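# Teaching a gripper to tidy up, one kitchen table at a time

I've been following the folks at Lerska for a while now, and on Thursday they finally put out the result I'd been bugging them about. Short version: you can teach a two-fingered gripper to pick up household clutter without having a robot in the room at all! A person just holds the gripper in their hands and does the job, and the recordings become the lessons.

The clutter is the fun part. Noémi Szalai, who runs the project, wanted things in different shapes and textures, so the team works with little boxes, crinkly bags, fuzzy fabric bits and snack packets (my kind of research budget).

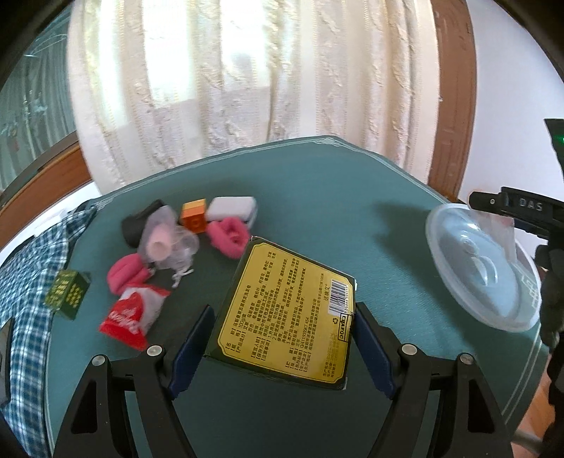
The group recorded 600 short demonstrations across 17 homes, and then trained the same model two ways. One version learned from a single home. The other got the same number of demos spread over lots of homes, with different tables, different curtains and different light coming in the window. Then both were put on a real arm in a kitchen neither had seen before.

The spread-out version won, and by a fair bit. It finished 30 more pickups than the stay-at-home version over the same set of trials. I'd have guessed it would help a little, but I didn't expect a gap like that with no extra recording time!

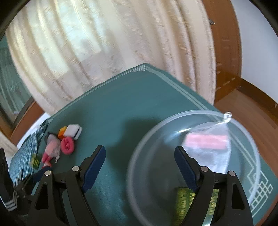
Soft stuff is still a headache, mind you. Sándor Pap, who did most of the training, told me boxes are pretty much sorted, but thin plastic bags slide and fold in ways the model doesn't see coming. He also found that demos where the person slowed down just before closing the fingers were worth more than the quick ones, so new recorders now get 5 practice runs before anything is saved.

Réka Sárközi is looking at the bag problem next, starting with where the fingers ought to land on a knot or a gathered end. The team hopes to share the recordings in February, once they've been checked over. I've already asked for a spot on the list.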